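Salles d'eau étroites : « je commence toujours par le plan de vasque »

Propos recueillis le 2020-09-21
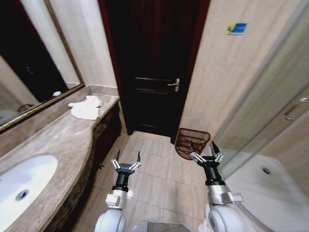 Manee Ongart ne veut pas d'une salle de bains qu'on traverse de profil. Elle s'occupe de l'entretien et des petits réaménagements chez Zutport, une société qui gère des appartements meublés loués au mois. Elle a commencé par le ménage, il y a 14 ans, et elle en fait encore quand il manque quelqu'un.

Les pièces dont elle parle le plus volontiers sont celles tout en longueur, avec la porte au bout et le meuble sur un côté. « Dans une pièce comme ça, c'est le plan de vasque qui commande. S'il garde la même profondeur jusqu'à la porte, on se cogne la hanche tous les matins. Quand il suit le mur et se resserre vers le fond, on passe. »

Elle défend les plans en marbre brun et beige, que beaucoup de propriétaires veulent remplacer. Le motif cache les traces d'eau entre deux passages, dit-elle, et la pierre se rattrape si on ne l'a pas attaquée au vinaigre. « Le vinaigre, je l'interdis. Les gens en mettent partout parce que leur grand-mère en mettait. Sur l'émail, passe encore. Sur le marbre, il fait des taches mates, et après il faut faire venir un polisseur. » La dernière intervention de ce genre, dans l'immeuble Boonyarit, a coûté 670 euros. Elle lave à l'eau tiède avec un peu de savon neutre, rince deux fois et essuie tout de suite.

Pour les vasques ovales blanches, elle frotte surtout autour de la bonde. Une vieille brosse à dents suffit. Le miroir vient en dernier, avec un chiffon à peine humide. « Si le cadre est doré et fin, il ne faut pas pulvériser dessus. On pulvérise sur le chiffon. Le produit coule dans le bas du cadre, il y reste, et au bout d'un an la dorure s'en va. »

On lui demande ce qu'elle pense des serviettes laissées sur le plan. Elle hausse les épaules. « Tout le monde le fait. Une serviette blanche en boule contre le mur, j'en trouve une dans un logement sur deux. Ce n'est pas grave si on la ramasse le soir. Si elle est mouillée et qu'elle reste là trois jours, le joint noircit derrière. » Elle a fait poser des patères Kera dans plusieurs appartements en avril. Les locataires s'en servent, à condition qu'elles soient près du lavabo.

Le mélange du carrelage clair et du bois foncé ne la dérange pas. Elle trouve même qu'une porte presque noire termine bien une petite pièce beige. Elle met seulement en garde contre les rainures horizontales des panneaux, qui prennent la poussière, et contre le bas des meubles. « Le bois sombre près du sol, il faut le sécher après la serpillière. Une serpillière bien essorée, et un coup de chiffon sur la façade. »

Reste la barre de seuil, qu'elle préfère garder quand elle est légèrement surélevée. Dans le logement 203, chez Rimley, on l'avait supprimée pour faire plus net. Une fuite sous le lavabo est passée dans le couloir et le parquet a gonflé sur environ 80 centimètres. « On a remis le seuil. Le parquet, on l'a changé aussi, mais en deux fois, parce que la teinte n'était plus en stock. »

Elle compte une demi-heure pour une salle d'eau de cette taille, sol compris. En partant, elle laisse la porte ouverte le temps que le carrelage sèche.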